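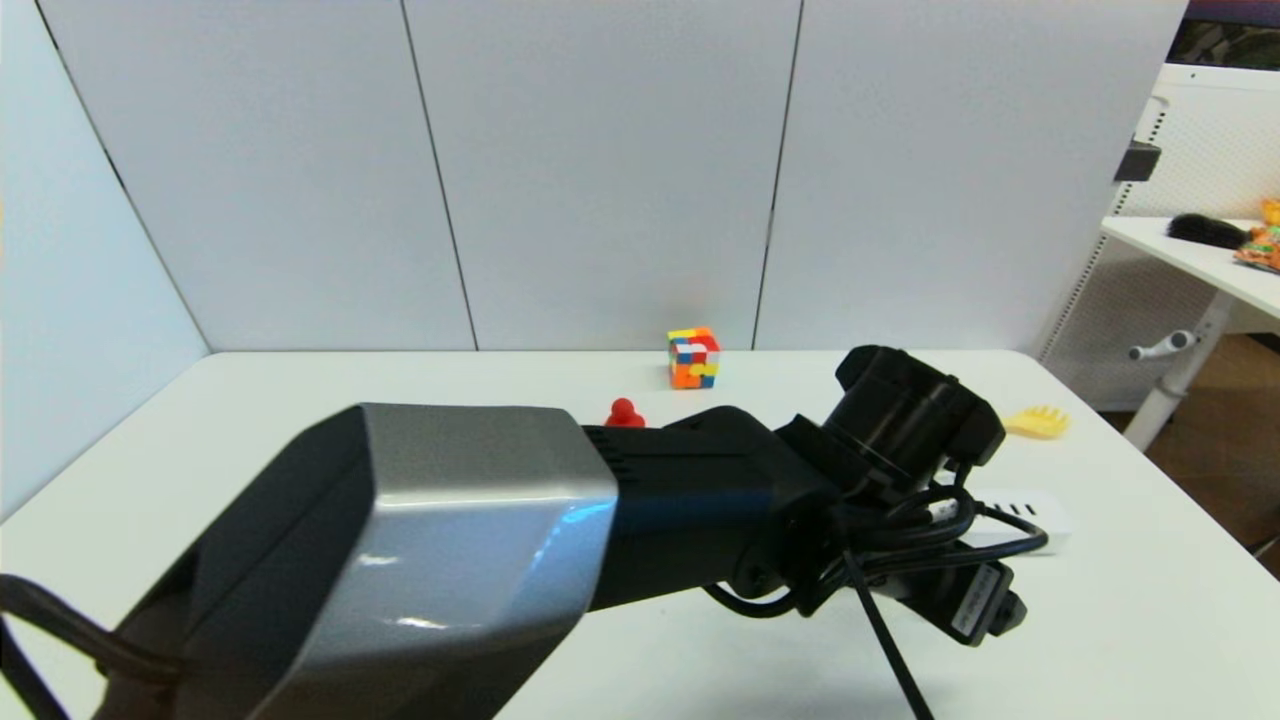 7.3 Arm stops mid-move, wrist fault (code 300)

Stomo arm with Hamano wrist unit. Usual cause is a cable snagged at the wrist or pulled part way out of its plug.

CAUTION: Hit the e-stop before you reach in. A paused arm can still move. Keep the other hand clear of the elbow joint, it drops a bit when the brakes let go.

1. E-stop in. Wait for the amber light.
2. Write down the cycle count from the pendant. Ours faulted at 1,078 and again at 1,741.
3. Support the forearm, then release the brake. Two people if you can.
4. Follow each wrist cable back by hand. Feel for flat spots, nicks, tight bends.
5. Reseat the plugs. Push til they click.
6. Re-tie with slack. Turn the wrist by hand, full travel both ways. Nothing should go tight.
7. Brake on, e-stop out, clear the fault.
8. Jog at slow speed only. Watch the loops the whole time.

Note: no zip ties on the Boersma connector, cracks the colour ring. Velcro only.

Note: swap the whole cable set at nearly 4,000 cycles, even if it looks fine.

Faults agian after step 8? Leave it locked out and call Maricica Oprea at Nudia. Don't keep resetting it.

Rev. Jun 9, 2018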